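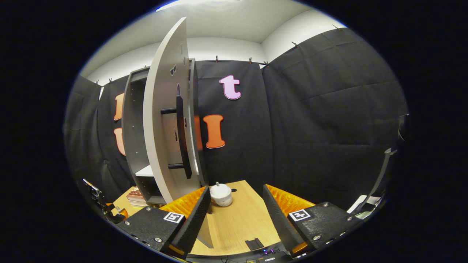
Household storage placed on top of a table differs from fitted storage in one respect that the earlier sections left aside: the door and the stored goods compete for the same surface. A fitted wall cupboard opens into free air. A cabinet standing on a table opens over the table itself, and whatever has been left out within the sweep of the door must be moved before the door can be used. In Figure 2 the door of the light grey cabinet is open, the upper compartment is empty, and a small lidded sugar bowl and a short stack of books stand on the table. We use this arrangement to fix the terms of the section. The bowl and the books are called loose items, the two compartments are called the store, and the part of the table crossed by the lower edge of the door is called the swept area.

4.1 Swept area and loose items

For a flat door hinged at one side, the swept area is a quarter circle when the door opens to a right angle, with a radius equal to the door width. A curved door does not follow this rule exactly. The leading edge still travels along an arc, but the body of the door bows away from the straight line between hinge and edge, so that an item which clears the edge may still be touched by the middle of the panel. The handle adds to this. A long vertical handle carried on two standoffs, as on the cabinet in Figure 2, projects beyond the face of the door and may catch a tall item that the panel would have passed. For this reason we measured the swept area with the handle fitted, and at two heights: at the table surface and at the lower end of the handle.

Low items are affected only by the first measurement. Books laid flat are a simple case, as their height is constant over the whole of the cover. A sugar bowl is less simple. Its widest part lies above its foot, and the lid and knob rise higher still, so the area it needs is larger than the area on which it stands. We recorded each item by its greatest width and not by its footprint. In the Husumholm trials this choice alone changed the result for 18 of the layouts, in each case from clear to obstructed.

4.2 Order of putting away

Participants at both sites, Husumholm and Dobson, were asked to clear a table into a cabinet in any order they wished. The table was 800 mm deep at both sites. Two patterns account for most of the recorded sequences. In the first, the door is opened at once and the loose items are put away from nearest to farthest. In the second, items are first gathered at one side of the table, and the door is opened only when the swept area is free. The second pattern takes longer to begin and involves more handling of each item, but interruptions to close or shift the door were fewer.

Lidded items were treated differently from the rest. Participants tended to move them singly, with one hand on the lid, and to place them on the first free shelf even when a lower one would have suited the later items better. Books were moved as a stack where the stack was short enough to be held in one hand. When it was split, the larger volumes were usually put away last, and in 6 sequences they were left on the table.

4.3 Limits of the layouts

The layouts were drawn from the Brakance inventory of small domestic goods, which is weak in tall and narrow items such as bottles and vases. The effect of the handle is therefore likely to be understated. All tables were level and had hard tops. A cloth would alter how easily items slide when touched by the door, and the October series will repeat the Dobson layouts with a cloth in place. Doors hinged on the left and on the right were tested in equal number, but the hand used to open them was not controlled, and the results in Section 5 are given without separation by hand.

Posted in: Working Papers > Domestic Storage and Furniture
2020-08-06, by the Binness Household Studies Group
© Binness. All rights reserved. Contact | Back to top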